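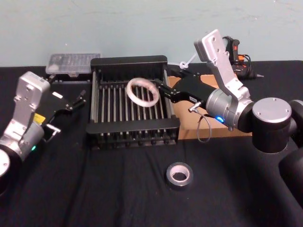
1. Introduction

This report looks at how people in Jiltasham find legal help when they have a problem with debt, and what they are told before they decide whether to pay for it. It was written for the module Law in the Community. Legal advice on debt is offered in the town by one private firm, Grulis Legal, and by a free advice desk at the Skurnen Centre. The nearest other solicitors taking debt work are in the next county.

The question I set out to answer was whether a person who has received a claim form from the county court could work out, from public information alone, what help was open to them, what it would cost and how quickly they had to act.

2. Method

I used three sources: the public web pages of Grulis Legal, the printed leaflets of the Skurnen Centre, and a short paper questionnaire left at the library and the health centre. The questionnaire asked whether the person had ever looked for advice on a debt, where they looked first, and whether they knew the cost before the first meeting. No names or amounts owed were collected. The last forms were picked up on 13th September.

In total 298 forms were filled in well enough to use. A further 12 were left out as only the first page had been answered.

3. Findings

3.1 Where people look first

Most people who had looked for advice began with family or a friend. Searching online came second. Very few went straight to a solicitor, and several wrote that they thought solicitors only dealt with houses and divorce. The free desk was known mainly to people who already used the Skurnen Centre for something else.

3.2 Costs

Grulis Legal gives a fixed price for a first meeting but no price for defending a claim. Its page says that fees depend on the work involved. One person wrote that they had been quoted almost £3,000 to defend a claim and had decided to let it go through. I could not check this figure and it should be treated as one person's account.

The leaflets say clearly that the advice desk is free. They do not say that the desk cannot speak for a client at a hearing, and I only learned this by asking at reception.

3.3 Time limits

Neither source explains the time limit for replying to a claim in a place where a worried reader would see it. The firm mentions it near the bottom of a long page on court procedure. The leaflet tells people to "act soon". The desk closes for two weeks in December, so somebody who got a claim form just before the break could miss the date for a reply.

4. Discussion

Nedeljković's model of access to advice, which we used in class, divides the search for help into noticing the problem, naming it as a legal one, and finding someone to deal with it. The Jiltasham answers suggest that the second stage causes the most trouble. People knew they owed money but saw it as a private matter.

The sample has limits. People who use a library may be more used to looking things up than others, and the form was in English only.

5. Recommendations

The leaflet should give the time limit for a reply on its front page and state what the desk cannot do. The firm could publish a price range for a simple defended claim. Both could mention the other, as at present neither does.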